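The Farside Play Kitchen: Pots, Peppers and Other Good Stuff
Posted 01/09/2025 by Areeba Rizvi

We finally have enough play food to run a proper pretend kitchen, and I could not be happier about it! When I put out the call for donations I was hoping for a shoebox of plastic fruit. We ended up with 223 pieces of food and a stack of pots and pans (real ones, the small kind you'd use for one serving of soup), and it all has a home now on the shelves by the back windows at Farside.

The food went on the low shelf so even the smallest cooks can get at it. Vegetables are in the left bin, bread and cakes in the middle, and everything that might be cheese is on the right. Shahzad Rajput made the shelf labels with drawings for the kids who aren't reading yet, and his eggplant is a work of art.

This page is for the soup corner, my favorite part of the whole setup. If you've ever been served a bowl of invisible minestrone by a very serious four-year-old, you know why. 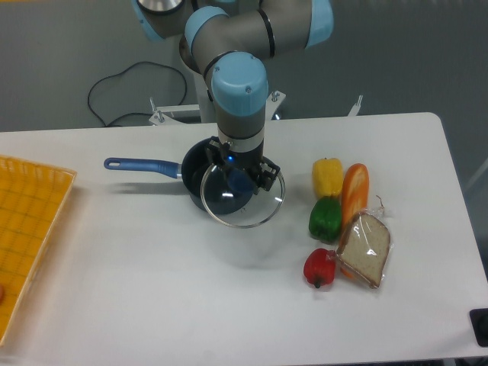

Felista Kirui wrote in to say that her twins fight over lids far more than over pots, and could we please put out a few spares? She also thinks the peppers should be sorted by color, because her two will do it anyway and then get upset when somebody mixes them up again.

Spares are coming, Felista! I love a see-through lid for this, since you can keep an eye on your soup while it "cooks." The navy saucepan with the long blue handle is a good size for little hands, and the red, green and yellow peppers look so cheerful next to it. The slice of bread in its clear wrapper goes with every soup on the menu, as far as I'm concerned.

A few notes if you're coming by. Pans go back on the hooks, handles out. Please check coat pockets on the way home, we were down to 195 pieces by the end of the first month and I have a feeling there's a lot of plastic broccoli living in back seats all over town. No hard feelings, just drop it in the bin by the door.

Still on the wish list: ladles, a colander, more onions (we have one onion!) and anything that looks like a noodle. Yasir Jadoon has promised us a tea set in January.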